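Meine Kaffeeecke ist fertig (na ja, fast)

Seit dem Umzug nach Diltden habe ich meinen Kaffee an drei verschiedenen Orten gemacht: auf der Fensterbank, auf dem Kühlschrank und eine Weile lang auf einem umgedrehten Umzugskarton. Der Karton war übrigens gar nicht so schlecht! Er hatte genau die richtige Höhe, nur durfte man nichts verschütten, und ich verschütte immer etwas. Jetzt gibt es endlich einen richtigen Platz dafür, und weil ich in den letzten Wochen jedem davon erzählt habe, der nicht schnell genug weglaufen konnte, kommt ihr jetzt auch noch dran.

Angefangen hat alles mit dem Tisch. Kiefer, helle lange Bretter, und Äste über Äste. Ich habe ihn gebraucht übernommen, und als ich ihn die Treppe hochgeschleppt hatte, war ich zuerst ein bisschen erschrocken, wie unruhig die Platte aussieht. Ein dicker dunkler Ast sitzt ziemlich auffällig in der Fläche und schaut einen an wie ein Auge. Mein erster Gedanke war: Tischdecke drüber. Mein zweiter, ungefähr einen Kaffee später: auf gar keinen Fall. Inzwischen ist der Ast mein Liebling. Ich stelle die Tasse immer so hin, dass er frei bleibt, das ist schon ein richtiger Tick geworden.

Geölt habe ich die Platte im Juni, an zwei Abenden, mit dem Hartöl von Hidilora, das noch im Keller stand. Dünn auftragen, stehen lassen, abreiben, am nächsten Abend dasselbe noch einmal. Ich war beim ersten Mal zu großzügig und hatte an einer Ecke eine klebrige Stelle, die ich mit feinem Schleifpapier wieder wegholen musste. Wer also so etwas vorhat: nehmt weniger, als ihr denkt. Noch weniger! Der Geruch war nach ein paar Tagen weg, und Kaffeeflecken lassen sich seitdem viel besser wegwischen, wenn man sie nicht gerade über Nacht vergisst.

Der Platz an der Wand ist 1010 Millimeter breit, das habe ich so oft nachgemessen, dass ich die Zahl wahrscheinlich nie wieder loswerde. Der Tisch ist natürlich länger. Trotzdem hat die Zahl mich bei der Planung begleitet, denn alles, was mit Kaffee und Kleinkram zu tun hat, soll in genau diesem Stück hinten an der Wand stehen, und der Rest der Platte soll frei bleiben. Zum Schreiben, zum Gemüseschneiden, zum Ellbogenaufstützen.

Jetzt aber zu den Bohnen, denn da werde ich wirklich schwärmerisch. Bis zur Kaffeerösterei Wullano sind es von meiner Haustür 346 Schritte (ja, gezählt, einmal, an einem langweiligen Nachmittag), und man riecht sie eigentlich schon ab der Hälfte. Ich kaufe dort fast immer die Mischung Alcantara. Die ist kräftig, ein bisschen nussig, gar nicht sauer, und sie verzeiht es, wenn man morgens nicht ganz bei der Sache ist. Ich nehme eine Tüte mit 500 Gramm, und zu Hause kommt alles sofort in den Vorratsbehälter.

Der Behälter ist aus durchsichtigem Kunststoff, hoch und schmal genug für die Ecke, mit weißem Deckel. Ich weiß, ich weiß. Bohnen gehören dunkel gelagert, das schreibt ihr mir jedes Mal, wenn ich irgendwo eine durchsichtige Dose zeige, und ihr habt recht. Aber ich trinke so viel Kaffee, dass die Bohnen gar keine Zeit haben, sich über das Licht zu beschweren. Und ich sehe eben auf einen Blick, wann ich wieder los muss! Früher hatte ich eine schöne Blechdose, und zweimal stand ich morgens im Schlafanzug davor und sie war leer. Das passiert mir mit der durchsichtigen nicht mehr.

Drinnen liegt ein schwarzer Löffel mit langem Stiel. Der lange Stiel ist wichtig. Mit dem kurzen Messlöffel, den ich vorher hatte, musste ich bei niedrigem Stand mit dem halben Arm in den Behälter, und danach roch der Ärmel den ganzen Tag nach Röstung (es gibt Schlimmeres, aber im Büro fällt es auf). Jetzt bleibt der Löffel einfach auf den Bohnen liegen, und ich muss ihn auch nie suchen.

Mein Becher ist hellblau, mit Deckel im selben Ton, und er sieht aus wie ein Coffee-to-go-Becher. Ich habe ihn mir eigentlich für unterwegs gekauft und trinke jetzt zu Hause daraus, jeden Tag, am Tisch, mit Deckel. Meine Familie findet das albern. Aber der Kaffee bleibt länger warm, und wenn ich mit dem Ellbogen dagegenkomme, ist es kein Drama mehr. In meine Mühle gebe ich so viel, dass es für 300 Milliliter reicht, damit bin ich durch den Vormittag gut versorgt. Und die Farbe! Ich mag dieses Blau so sehr, dass ich zwischendurch überlegt habe, ob die Wand auch so werden soll. Habe ich dann gelassen. Vorerst.

Dazu gehört inzwischen eine große runde weiße Schüssel. Die war überhaupt nicht eingeplant. Sie stammt aus dem Geschirr, das ich beim Umzug als Erstes ausgepackt habe, und ist irgendwie auf dem Tisch geblieben. Morgens ist Müsli drin, nachmittags manchmal Kirschen, und wenn gar nichts drin ist, sieht sie trotzdem gut aus auf dem Holz. Ich hatte kurz den Plan, ein Tablett zu kaufen, um alles schön zusammenzustellen, mit Griffen und so. Aber ein Tablett nimmt mir wieder die Astlöcher weg, und dann hätte ich ja gleich die Tischdecke nehmen können.

Dann gibt es noch das, was ich liebevoll die Kramzone nenne. Ganz links steht die Taschentuchbox mit den dunkelroten Rosen. Die ist so kitschig, dass ich im Laden laut lachen musste, und dann musste sie natürlich mit. Gleich daneben der Drahtkorb für Stifte und alles, was sonst in der Schublade verschwindet. Ich habe ein gespaltenes Verhältnis zu diesem Korb. Er soll ordentlich aussehen, und an guten Tagen tut er das auch, aber er zieht Dinge an. Zettel, Karten, Kleinteile, von denen ich nicht mehr weiß, wozu sie gehören. Einmal in der Woche kippe ich ihn aus und sortiere durch, das dauert so lange wie ein Becher Kaffee, und danach bin ich jedes Mal ganz stolz auf mich.

Und Wasser! Weiter rechts hat die große Flasche ihren festen Platz bekommen, weil ich sonst vor lauter Kaffee das Trinken vergesse. Also das richtige Trinken. Ich stelle sie absichtlich auf die andere Seite der Bohnen, dann komme ich auf dem Weg zum Nachschub an ihr vorbei. Klappt an den meisten Tagen.

Was mich am meisten überrascht hat, ist der Unterschied zwischen hellem Tageslicht und rosa Licht. Tagsüber ist die Kiefer einfach Kiefer, gelblich und freundlich. In Rosa wird sie richtig verrückt — die Maserung sieht aus wie gemalt, die Schüssel leuchtet am Rand, und sogar mein braver hellblauer Becher wirkt auf einmal wie etwas aus einem Schaufenster. Ich hätte nie gedacht, dass ich mal ein Mensch für rosa Licht werde. Bin ich jetzt aber!

Was noch fehlt: ein kleines Brett an der Wand für die Filter, die im Moment im Küchenschrank wohnen, ganz oben, wo ich nur mit dem Hocker drankomme. Das Holz dafür liegt schon bereit, ich traue mich nur noch nicht ans Bohren, weil der Lichtschalter in der Nähe ist und ich keine Ahnung habe, wie die Leitung verläuft. Ich leihe mir dafür ein Ortungsgerät. Dann wäre da noch die Frage, ob die Mühle dauerhaft auf den Tisch zieht. Sie ist laut und groß, und mir gefällt die freie Fläche gerade viel zu gut. Wenn jemand von euch eine Handmühle hat, die nicht nach zwei Monaten wackelt, dann schreibt mir bitte, welche es ist und wie lange ihr damit kurbelt!

So, genug geredet, ein bisschen was zum Gucken: 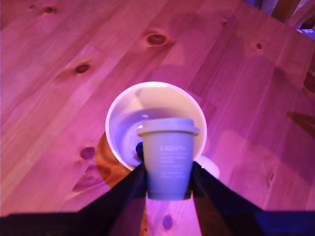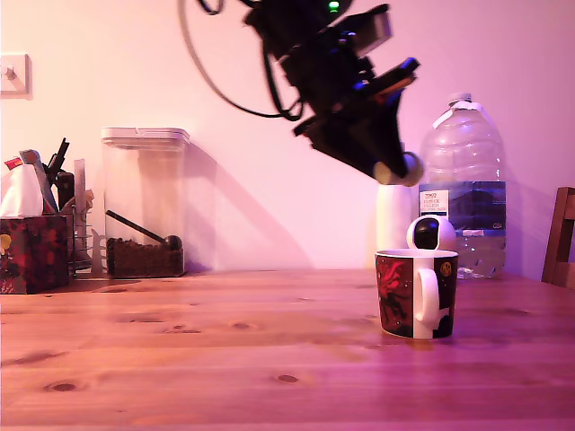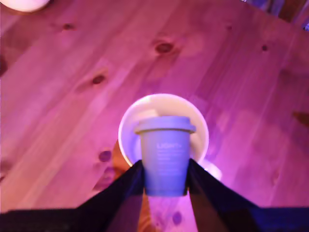 Kiefer in Rosa: auf dem ersten und dritten Bild der hellblaue Becher und die Schüssel, auf dem zweiten Bohnen, Rosenbox und Wasserflasche.

Nächstes Mal geht es dann um das Filterbrett, sofern die Wand mitspielt. Ich hole jetzt Bohnen.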